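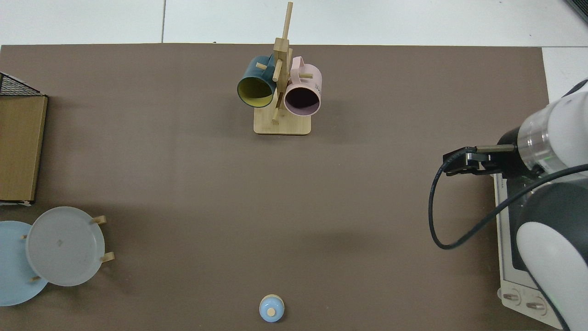 Mugs hang on it the way they hang at my mother's house, a reviewer of the Sundell mug tree wrote to us in February, and she asked if we would ever sell the plate rack that goes with it. We do now. You can order the tree and the rack separately, or as the Sundell counter set, and this page is for both.

Sundell Counter Set
Mug tree and plate rack

Item number: 218 (tree and rack together)
Tree only: 284
Sold by: Rutusach Kitchen Goods, Provo

What the set is for

The set is made for people who have more cups than cupboard. In many small kitchens the mugs are stacked one inside another, and the one you want is always at the bottom. On the tree each mug has its own peg, and you take it by the handle without moving the others. The rack does the same work for plates. They stand on their edge, a little tilted, and you pull out one and leave the rest where they are.

Both pieces are light in color and quite plain, so they go together with most dishes. We like them with mixed colors: a teal mug beside a pale pink one, a blue plate next to a white one. If all your dishes are the same white, it also looks good, but then the wood is what you notice first.

The mug tree

The base is flat and rectangular. The post stands upright on it, and the pegs are short and round and go out in different directions. Because of this, two mugs hung on opposite sides do not touch each other. Hang the first mug on one side and the second mug on the other side, and after this fill the pegs that are left. A tree with all the mugs on one side can lean when somebody bumps the counter.

A mug can hang with the opening to the side or a little down. Very big handles, such as those on soup mugs, fit on the pegs, but the mug takes the space of its neighbor. Very small espresso cups with closed handles do not fit, and we do not recommend to force them.

The post comes apart from the base for shipping. You need one screw (it is in the bag) and the small key. Turn until it is firm – not more, or the wood can split.

The plate rack

The rack is low. It holds dinner plates, side plates and flat lids. Please put the larger plates at one end and the smaller ones at the other end, because a small plate between two large ones is difficult to reach with the fingers. Deep bowls do not stand well in this rack. For bowls we have the Polat rack, with wider spaces, on a separate page.

If you use the rack for drying, put a towel or a mat under it. The rack has no tray, and the water goes down on the counter.

Where to put it

Most customers keep the tree near the coffee maker or the toaster oven. Please leave a free hand's width between the wood and anything that gets hot. Do not put either piece on top of an oven, also when the oven is off, as it is easy to forget it there. On a smooth stone counter a mat helps, and the tree does not slide when you pull a mug from the low pegs.

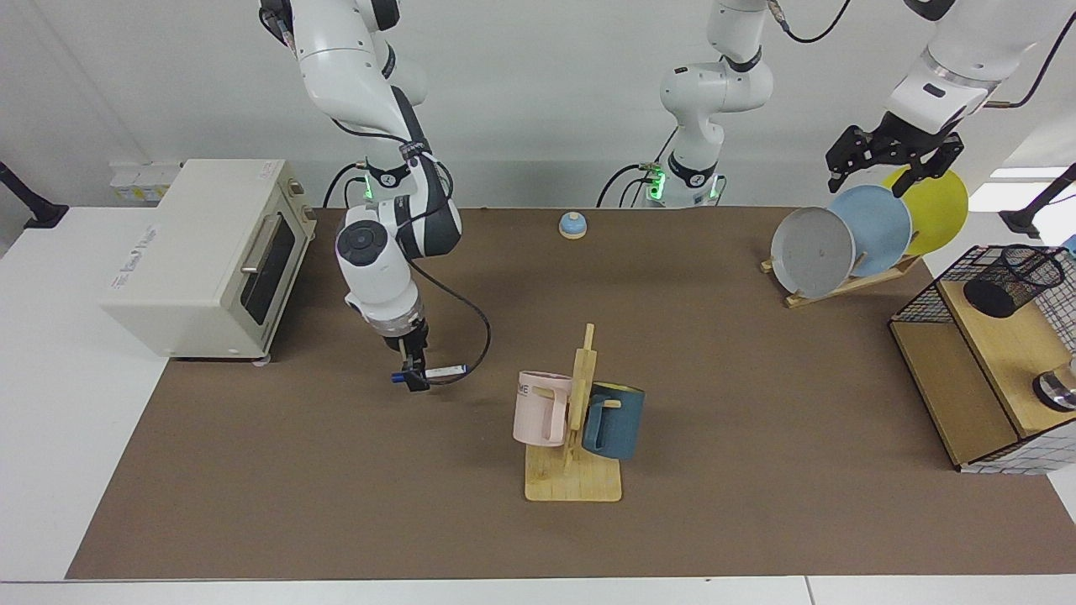
Sundell mug tree with two mugs, and the plate rack with plates standing in it.

Care

Wipe with a damp cloth and dry right after. Do not put the pieces in the dishwasher and do not leave them in the sink. Once or twice a year you can rub them with a little food-safe mineral oil. The color becomes somewhat darker after the first oiling, so do the whole piece on the same day. If the surface feels rough after some months, use fine sandpaper, always along the grain.

Hang the mugs dry, if you have time. Wet mugs are not a problem for one evening, but water that runs every day to the same peg leaves a gray ring.

Questions we get often

Can I buy extra pegs? Yes, in bags of 4. They are glued, so you need wood glue and one night of waiting.

Are mugs and plates included? No, only the wood parts, the screw and the key.

Is the set good for children's dishes? Yes, plastic cups with handles hang very well – they are light and the pegs are smooth at the end.

Shipping and returns

We ship from Provo, normally the next working day. If you do not like the set, send it back in 14 days, unused and in its own box. For a broken part, write to us with the item number and we send only this part. Pickup at our shop is possible until 5 p.m.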